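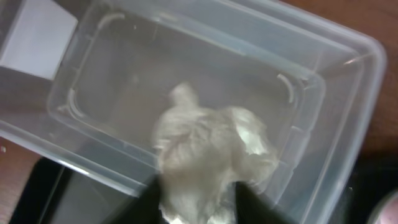
Rules for the table, second go

15 November 2018

I wrote a set of house rules for our robot arm last winter and they were dreadful. Four pages! I'd copied the tone from a binder I once had to sign at a factory in Wimside, all "operatives shall ensure", and I don't think a single person at Lerkcombe got past the first page. Bienvenido Manalastas told me he'd read it on the train and then asked me where the stop button was. It was on page three.

So I've started again, with one side of A4 and words I'd use out loud. Lilibeth Macapagal has been through it with a green pen, and I've left most of her changes in because she was right (she'll enjoy reading that).

The first rule is about speed. Anything new gets run at 30 per cent, and it stays there until you've watched the whole thing through with a hand by the stop. I used to let people turn it up after one decent grab, and I've gone off that. A tissue is a good thing to practise on, by the way. It's soft and if you squash it you've lost a tissue, but it still makes you think about where the fingers are closing and how low you've come into the tub.

Second rule: say it before you do it. "Moving" before the arm moves, "stopped" when you've stopped it, loud enough for the far end of the room. People feel daft doing it for the first morning and then they don't. Lilibeth wanted a proper list of agreed words and I said two would do. We're still arguing about that one. 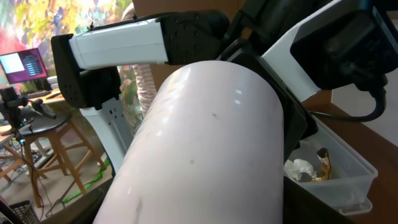 Floors get a rule of their own now, which I left out completely last time. I'd been so busy thinking about the arm and what it might bump into that I forgot about feet. Look past the arm at the bright green cable lying across the floor by the stool, and you'll see what I mean. The new wording is "cables along the wall or under a cover, and stools pushed in if you're not on them". I know it's boring. I've also asked for a strip of tape 90 centimetres out from the table edge, as a line you stop at and speak up before crossing, and Bienvenido thinks that's too much for a room our size. He may have a point about the doorway side, where the tape would more or less fence off the coats.

Then there's the stuff on the table itself. My old version said "the work area shall be kept clear", and you can't do that when the job is picking things up and putting them somewhere! What I want is for everything within reach to be there on purpose.
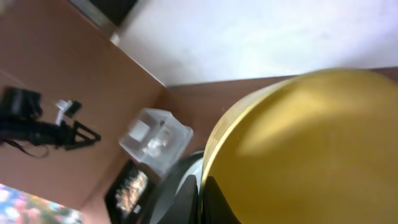 If you can't say what it's for in the next run, it goes on the shelf before the arm is switched on. That includes phones, and mugs, and my own glasses, which I've had to go back for more than once.

The last rule is the logbook. One line per session: who, what you tried, anything odd. I'd like "anything odd" to be read generously, so a funny noise counts, and so does a grip that slipped and you don't know why. Jacobs at Caratport sent me the sheet they use and it has a box for every little thing, so I've pinched the column headings and left the boxes.

I'll print it this week and stick it up by the light switch. If it's still too long, tell me before December, as that's when I'm paying to have it laminated.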